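The Meeting Could Stay a Meeting

My employer signed up for Pastia last February, and since then I have received a written summary of every meeting I attend, every meeting I skip, and one meeting I am fairly sure was two people waiting for a third.

The pitch was simple. No more notes and no more arguing over who agreed to what. Fabrice Rey, who runs our department and is a reasonable man in most respects, told us we would each get back five hours a week. I asked where the number came from. He said it was in the slides.

I have kept an eye out for those five hours. What I have seen is that people stopped taking notes, and then they stopped listening very hard, and now they read the summary afterward to find out what they said. The summary of a half-hour call runs to almost 1,000 words. Reading it carefully takes 12 minutes. Fixing it takes longer, so few people do. 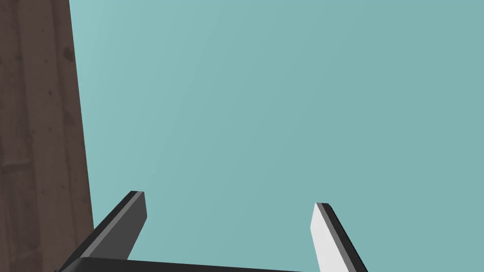 The errors are seldom big. A "maybe" becomes a "yes." A joke becomes an action item. In one call Qiuyue Luo said she would rather quit than move the launch again, and the summary listed her as "open to discussing timeline changes." She laughed about it. Two weeks later the launch moved, and somebody forwarded her that line as proof she had been on board.

I'm told this will improve. Maybe so. I was told the same about the phone menu at my bank, and I still end up pressing zero and shouting.

My bigger complaint is with the idea that a record is the point of a meeting. If all we needed was the record, someone could have written a memo and saved 42 people a Tuesday morning. Taking notes by hand is slow and your wrist hurts, but you have to decide what matters while the other person is still in the room -- and if you got it wrong, you can ask them.

Shengli Lei, two desks over from me, has gone back to a paper pad. He writes maybe six lines a call and reads them out loud before everyone hangs up. It takes a minute. Twice this month somebody has said, "No, I didn't agree to that," and they sorted it out on the spot.

Our contract comes up for renewal in the fall. I have asked to see the slides again.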